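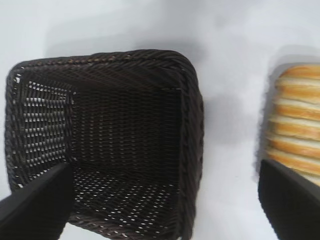
4. What people put down, and where

I should say at the outset that I went into the diaries looking for something else. The plan was to write about keys, and how households in Stumdale keep track of them, and I had a tidy set of headings ready before a single diary came back. Then the diaries came back, and keys were in them, but so were gloves, parking permits, half a packet of mints, a school letter that had needed signing since January, and an awful lot of post. So this section is about the putting down of things in general, and keys get less room than the title of the project promised them.

4.1 The diaries

There were 19 households in the end, all of them in the older terraces on the Stumdale side of the river, and between them they wrote 867 entries. An entry could be one line or a page. I asked people to write one whenever they came home and put something down without putting it away, and I left it to them to decide what "away" meant (more on that below, as it caused me a good deal of bother). I typed the entries up myself and sorted them in Custico, which is slow with long text but lets you change your mind about a heading without losing your earlier work. I changed my mind a lot.

Some entries were lovely and no use at all. One household wrote mostly about the dog. I've kept those in the count, as leaving them out would have meant deciding what a proper entry was after the event, and I'd rather live with a bit of dog.

4.2 "Away" and "for now"

The words people used most were "for now". Post went on the stairs for now. A coat went over the banister for now. I started by treating this as a sort of excuse, the thing you say when you know you ought to have walked the extra few steps to the cupboard, and my first draft of this section read like a telling-off. Reading the entries again in order, household by household, I don't think that's fair. "For now" places were steady. The same step on the stairs, the same corner of the same worktop, week in and week out. People could say where a thing would be with much more certainty when it had been put down for now than when it had been put away, and several of them grumbled that a thing had been lost because somebody tidied it.

Kinyua, the earlier study of shared student houses that I've leaned on in section 2, found much the same with shoes and called these spots "resting places". I like the term but I've not used it. In a student house the resting place belongs to one person and everyone else steps over it. In my households it was nearly always shared - everyone's post on the one step - and that makes for different quarrels.

4.3 Containers

Two kinds of container came up again and again, bowls and baskets, and people didn't treat them alike. Bowls were for small hard things: keys, coins, the odd battery that might or might not be dead. Hardly anyone wrote about emptying a bowl. Baskets were written about as jobs. They filled up, someone noticed, someone was meant to carry the lot upstairs, and the diaries are full of who did and who didn't. For readers who want the sort of thing I mean by a basket, as opposed to a tray or a crate, Figure 1 has a dark brown woven one with straight-ish sides and a thick twisted rim.

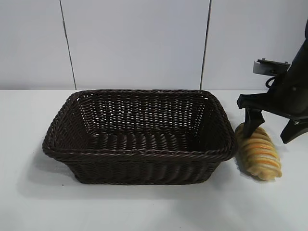
What I hadn't expected was how often the container came before the habit. I'd assumed people noticed a heap, got fed up with it and went out to buy something to hold the heap. That did happen. More often, though, the container arrived for some other reason, as a present or left over from a move, stood about in the hall with no job, and then the job turned up. One person wrote that she had never once thought of the gloves as a problem until there was somewhere to put them, and now if they weren't there she was cross. I've gone back and forth over whether this supports the shop-led account in the Stisader survey, which puts most home storage down to buying on a whim. I think it only half does. The whim explains why the thing is in the hall, and says very little about why the gloves are in it two years later.

4.4 Quarrels

I'll be brief here, as section 5 takes this up properly. Leaving out the dog, the longest entries were complaints, and the longest of those ran to some 3,000 words over several evenings and concerned a pile of catalogues. The complaint was hardly ever that something had been put down. It was that it had been moved, or that one person's things had been put down on top of another's, so that the bottom layer was as good as gone. Post suffered worst. People had firm views about layers - newest on top, or bills on top, or mine on the left - and almost none of them had ever said these views aloud until they wrote them in the diary. In two cases the partner read the entry and the rule was changed that same week. I have marked those entries and left them out of the comparison in section 5, though they're still in the totals given above.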